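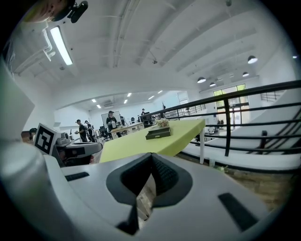

Norar
Does anyone know a good way to fix a topper to a gift box? I've got a dark green one with a small cream floral decoration on top, on the light green table with the white leg at the corner. Glue marked the last lid – I'd like to avoid that.

Clallia
Double-sided tape. 81 boxes for a wedding last August and it held on all of them.

Grestora
Disagree. Tape lets go on textured card. I'd use glue dots.

Clallia
Depends on the tape.

Norar
I'll try tape first and see. Thanks both.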